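Chapitre 7
Le tri d'objets à deux bras : conduire un projet en équipe

Objectifs du chapitre
Rédiger un cahier des charges pour une tâche de rangement.
Répartir le travail entre deux manipulateurs partageant un même plan.
Consigner des essais de manière exploitable par une autre équipe.

7.1 Présentation du projet

Le présent chapitre prend appui sur le projet Plisteo, conduit au sein du club de robotique de l'établissement sous la responsabilité de Mme Upendo Mollel et de M. Majdi Rawashdeh. Les élèves y préparent l'épreuve de rangement du concours Zanunham, dont la finale se tient en mai. Le règlement impose des objets d'usage courant, de rigidité et de forme variées, que l'équipe doit répartir par catégorie dans des bacs. Les deux bras doivent être installés de part et d'autre de la table et leurs volumes de travail se recouvrent en partie.

Un objet souple se déforme sous la pince ; un objet long et mince offre peu de surface d'appui et pivote facilement ; un flacon partiellement rempli voit son centre de gravité se déplacer lorsqu'on l'incline. L'effort de serrage ne peut donc être fixé une fois pour toutes. On se reportera au chapitre 5 pour le calcul de cet effort et au chapitre 6 pour les changements de repère.

7.2 Organisation des essais

L'équipe a tenu un cahier d'essais dès la première séance. À la revue de projet du mercredi 8 décembre, il comportait 313 essais, dont 161 menés avec les deux bras en mouvement simultané. Chaque essai est limité à 30 secondes. Les élèves y notent la position initiale des objets, le bras sollicité, le résultat et, en cas d'échec, la phase concernée : approche, saisie, transport ou dépose.

La dépose mérite une attention particulière. Une pièce correctement saisie peut encore heurter la paroi du bac si la pince se présente trop bas ou selon un angle défavorable. Le point de passage situé au-dessus du bord fait l'objet de l'exercice 7.4.

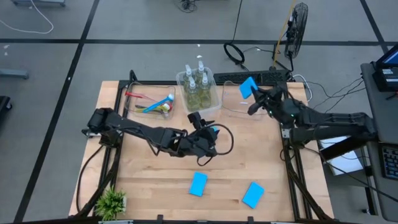 Figure 7.1. Poste de rangement à deux bras. Le bras droit tient une éponge près du bac de droite.

On observera sur la figure 7.1 que les brosses à dents et les flacons occupent des bacs distincts, tandis que deux éponges se trouvent encore sur le plateau. L'élève cherchera lequel des deux bras peut atteindre chacune d'elles sans croiser la trajectoire de l'autre, puis proposera un ordre de traitement et le justifiera par écrit.

7.3 Vocabulaire

Effecteur : organe placé à l'extrémité du bras et destiné à agir sur l'objet.
Volume de travail : ensemble des points que l'effecteur peut atteindre.
Zone partagée : partie commune aux volumes de travail de deux manipulateurs.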